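Workshop Tips: Comparing Two Grippers on Loose Wiring

Members are asked to test both grippers on the same harness before recording a preference. Take hold of the bundle near the connector and close the jaws slowly.

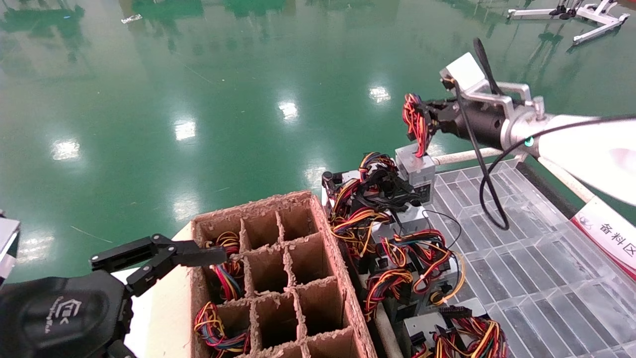 Repeat each pick 80 times, and enter missed grips on the Kutira sheet along with the jaw setting. Worn finger pads should be replaced before the second gripper is tried. Questions about settings may be sent to Tülin Yurt at the Vuradbridge workshop.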